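Cirside Paper Help Desk
Ticket: Lavender sheets won't stay folded, top layer keeps bowing up
Product: Dedlow folding paper, lavender
Opened: 7 January 2019
Status: Solved
Category: Creasing and curl

Hi! I'm hoping somebody over there folds as much as I do and can tell me what I'm doing wrong, or whether I got a strange pack.

I'm making a window garland out of the Skestarow star pattern, the one with the long points and the little tucked collar in the middle. The whole garland takes 27 stars. I did the white ones and the pale green ones over the holidays with your regular Dedlow paper and loved every minute of it (well, the collars less so, but that's the pattern and not the paper). Then I opened the lavender pack, and from the first sheet it's been a fight.

What happens is this. I make the first big fold, bring the top layer over, line up the corners, press, and it looks fine for as long as my thumb is on it. I let go and the top layer bows right up. It doesn't spring all the way open, it just puffs into a fat rounded flap like a sleeve. The diagonal folds lower down hold better, but they're useless with that balloon sitting over them, and by the time I get to the collar the points don't meet. I've got 11 wasted sheets in the scrap box at this point and I'm starting to take it personally.

The pack came from Domínguez, the craft shop near my work, same place I got the other colors. It was sealed. I don't have the receipt, sorry, but I do still have the wrapper if you need the code off it.

What I've tried so far:

Pressing harder. Gives me a shinier crease and the same puff.

Folding on the table, then folding in the air, then folding on a cutting mat. The table was best. The mat was awful, too soft.

Bone folder. Better on the diagonals, no change on the big fold. It also left a streak on one sheet, so now I put scrap paper in between.

Leaving the folded sheet under a cookbook overnight. Flat as anything in the morning! I was so pleased. Then I picked it up to do the collar and it was back to its old shape before I'd finished my coffee.

Turning the sheet over so the other face is on the outside. I only tried it once and I made a mess of the corners, so I wouldn't trust that result.

Update, same ticket, later that evening

Your auto reply asked about storage, so let me fill that in. The pack lives on the shelf above the radiator in the back room. I know, I know. The white and green packs lived there too, though, and they were fine, so I hadn't given it a thought until your form asked.

It also asked which step the problem shows up at. Step is the diagonal one, right after the big fold. The part that bugs me is the rounded bit on top. In the pattern drawing that layer lies flat all the way down and you get one clean edge to line the next fold up against, and I get a curve. You can't line anything up with a curve.
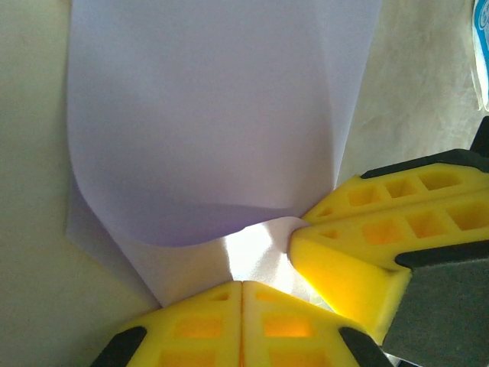
Lavender sheet at the diagonal step, top layer bowed out over the lower fold

Look at how the left side of the flap bends in while the right side runs down nearly straight. Mine do that over and over, and I'd love to know if that tells you anything. The diagonal crease underneath is sharp enough, I'm happy with that one, and the paper is thin enough that I don't think it's a matter of too many layers. Anyway, sorry for the essay. I've been at this all evening.

Update, next day

Got your reply, thank you, that was fast. To save anyone scrolling, you asked me to check the grain, and to keep the sheets away from the heat for a night before folding again.

The grain thing I had heard of and always skipped over, like the chapter in a sewing book about pressing cloths. So I did your bend test. Took a fresh sheet, curled it gently one way without creasing it, then the other way. And wow, there is a difference. One way it rolls over like it wants to, and the other way it pushes back at me. I did the same with a leftover white sheet and could hardly feel it. I'm not sure if the lavender really is stiffer or if my white ones had gone soft from sitting around, but side by side it was plain as day.

Then I checked which way I'd been making my big fold. Across the grain, every single time. The sheets are square, so there's nothing to tell you which way is which once they're out of the wrapper, and I'd been taking them off the stack the same way round each time. With the white paper I guess I got away with it.

So, new sheet, turned a quarter turn, big fold with the grain. It still lifts a little at the edge, but it's a lift now and not a balloon. I could line the diagonal up. I made one whole star and it isn't my best one, but the points meet.

One question back to you: the pattern has a second big fold later that goes the other way, so one of them has to be across the grain no matter what. Which one should get the easy direction? My hunch is the first, but I'm asking before I ruin more lavender.

Moved the pack off the shelf last night too. It's in the hall closet in a zip bag with a piece of card behind it. The closet is chilly and smells like boots, but I suppose paper doesn't mind.

Update, two days on

Right, first fold with the grain it is. Thank you for checking it against the Skestarow sheet, I didn't expect you to go that far for somebody else's pattern!

I've now made 8 lavender stars in a row with no scrap, so I think I can say what works on my table. I'm writing it down mostly for me, but leave it on the ticket if it's useful to other people:

Do the bend test on the top sheet, then put a tiny pencil dot in the corner of the whole stack so you know which way is up later. I put mine where the collar covers it.

Make the first fold with the grain. Soft crease with the fingers first, starting from the middle and going out to each side. I used to go from left to right in one swoop and I'm pretty sure that's what pushed the extra paper over to one side and gave me the lopsided bulge.

Open it, turn it over, and run along the same line very lightly from the back. Close it again and do the real crease with the bone folder, scrap paper on top.

For the fold that goes across the grain, score first. I use an empty ballpoint and a ruler. Not much pressure at all, the paper's thin and I went right through one on my practice piece (that one was a scrap already, so it doesn't count and I'm not counting it).

Hold the top layer down near the corner while you do the diagonals. I've been using 2 of those small flat clips with a bit of card under them so they don't mark. Before, I was trying to do it all with my fingers and running out of fingers.

The overnight cookbook turned out to be a good idea at the wrong time. It does nothing for me in the middle of a star, but a finished star that's been under it for a night hangs a lot flatter. The fatter the cookbook the better. Mine's soups.

As for the scraps, I went back and tried to rescue some. If the sheet had only been folded once I could turn it and start over, and the old crease ends up inside where you can't see it. The ones with a diagonal already in them were past saving for stars. I cut them down for gift tags and they're kind of pretty with the crease running through.

You offered to send a replacement pack. That's really kind, but I don't think the pack was bad, and I'd feel funny taking it. If I could ask for something else, could you print a little arrow on the wrapper for grain direction? Or on the backing card, so it stays with the sheets? I'd have saved myself a whole evening. I bet it would help at Domínguez too, where the loose sheets are in an open tray and get turned every which way by people like me flipping through for the good purple.

Last update

Saw your note that you passed the arrow idea along. Thanks!

Go ahead and mark this solved. The garland's up, all of it, lavender on the left where the light comes in. There's one star near the end with a slightly puffy collar from the day of the bend test, and I've hung it facing the street. I'll be back for the yellow pack in spring, and I'll do the bend test before I start.

Closed by customer. Resolution: first fold made with the grain, cross-grain fold scored, pack moved away from heat.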